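Home | Products | Care | Dealers | FAQ | Contact

Frequently Asked Questions: Oil and Hardwax Finishes for Indoor Tabletops

The answers on this page apply to the Lallus penetrating oil and the Unen hardwax oil when used on solid wood or thick veneer. Broltileo supplies both to dealers and workshops. For floors and stairs, use the floor data sheets.

What is the difference between Lallus and Unen?

Lallus is a penetrating oil. It cures inside the upper wood fibers and leaves almost no film. Unen contains oil and wax solids and leaves a thin layer at the surface. Unen resists water rings better. Lallus is easier to repair in small areas. Both cure to a matte or low-sheen surface, depending on how hard the final coat is buffed.

How far does one can go?

A one-liter can of Lallus covers 16 square meters on the first coat over dense hardwood, and less over ash or softwood. Later coats use far less. Unen goes further per liter and must be spread thin. If it can be seen standing on the surface after the wipe-off stage, too much was applied.

What grit should I sand to?

Start at the grit that removes the old finish or mill marks, normally 80, then 100, then 120 or 150. Do not go past 180 under Lallus. Very fine sanding closes the surface and reduces uptake. Sand with the grain on the last pass and vacuum before coating. A tack cloth with silicone in it will cause fisheyes under Unen.

Will the finish make my table darker?

Any clear oil deepens the color. Wiping a hidden area with mineral spirits gives a fair preview while it is wet. On pale woods the shift is toward yellow. Article 1641 is the white-pigmented version of Lallus and offsets most of that shift. It does not bleach the wood and will not lighten a surface that has already been oiled clear.

Why does the color vary across one board?

Grain direction changes where the board was cut near a knot or a crotch. End grain and slanted grain take more oil than flat grain and therefore read darker. Sanding the darker areas one grit finer reduces the difference but does not remove it.
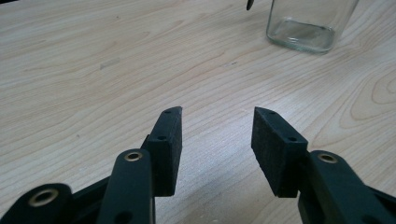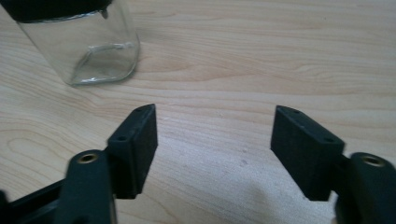
Pale wood with wavy grain and darker streaks.

Can I stain first and oil afterward?

With Lallus, yes, if the stain is water-based and has dried overnight. With Unen, test the stain first on an offcut. Some solvent dyes bleed into the wax and leave cloudy edges.

How long before I can use the table?

At 68°F and moderate humidity, Lallus can take light use after 24 hours and Unen after 40 hours. Full cure takes two weeks in both cases. During that period keep water off the surface, and do not cover it with a cloth or plastic sheet - solvent still leaving the film will print the texture of whatever sits on it.

In an unheated room in November, double these times. Do not apply either product below 56°F.

How do I clean an oiled table?

Use a damp cloth and a neutral soap, then dry the surface. Avoid ammonia, vinegar, scouring pads and microfiber sold as "abrasive." Dish detergent strips oil slowly, and the first sign is a dull patch where people sit.

A glass left a white ring. What now?

A white ring is moisture held in the wax layer. Leave it a day, as many rings fade on their own. If it stays, rub the spot with a little Unen on a gray pad, wipe dry after ten minutes, and buff. A black ring is a reaction between iron, water and tannin. It sits in the wood and has to be sanded out or treated with oxalic acid before recoating.

Can I recoat over another brand?

Over a cured oil, usually. Over lacquer or polyurethane, no. To check, scrape a hidden edge with a blade. Clear flakes mean a film finish, which must be removed completely. Wouters wax polish must also come off first, with two changes of clean solvent.

Is it safe for contact with food?

The cured finish is suitable for a dining surface. Neither product is sold for cutting boards.

How do I dispose of used rags?

Rags wet with oil can heat up and ignite without a flame or spark. Lay them flat outdoors, one layer thick, until stiff, or submerge them in a metal can of water with a lid. Do this right after the wipe-off stage - a pile left in a bin can ignite hours later.

Who answers technical questions?

Write to Sylvain Lefèvre in technical support through the contact form. Include the wood species, the last sanding grit, the batch number from the base of the can, and the room temperature during application.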